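January, notebook, sorting task in sim

Picking up from before the break. The question from Hadthorpe was whether the arm could take over putting small parts away at the end of a shift, and whether the same routine would do for clearing a kitchen table at home.
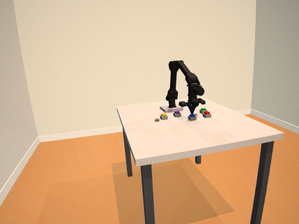 Ran 1000 episodes overnight on the Macaraeg settings, block positions shuffled each time. One instruction per episode, always a colour: "pick up the blue one", "pick up the green one" and so on. Failures came to 19 in all. Most were on red and green when the shuffle put them close together and the wrist came down at a poor angle. Three were timeouts with the arm hovering and never committing. I want to look at those separately.

The plain block is never named in an instruction. Selma Ivanov asked what happens if you say "the one with no colour". Tried it by hand a few times this morning and the arm went for yellow every time. Needs its own training examples before we say anything about it to Surkley.

On the chores question, my view is still no for the kitchen and maybe for the shop floor. Blocks on a flat white top are easy. A drawer of mixed fixings is a different job, and so is a table with a wet cloth and half a loaf on it. Speed is poor too: over 30 seconds a pick at the present joint limits. A person would have the lot in a tray by then.

Changed today:
- approach height lowered slightly, old value kept in the config as a comment
- timeout left alone
- shadows on in the renderer, which slowed things a bit but the camera policy seems steadier

To do:
- rerun with red and green forced close together
- add the no-colour instruction
- ask Clurivthorpe if they still have the bin models with sloping sides
- Selma to check the seed isn't repeating after a restart

Left the rerun going at 5.40 pm, log in the usual folder.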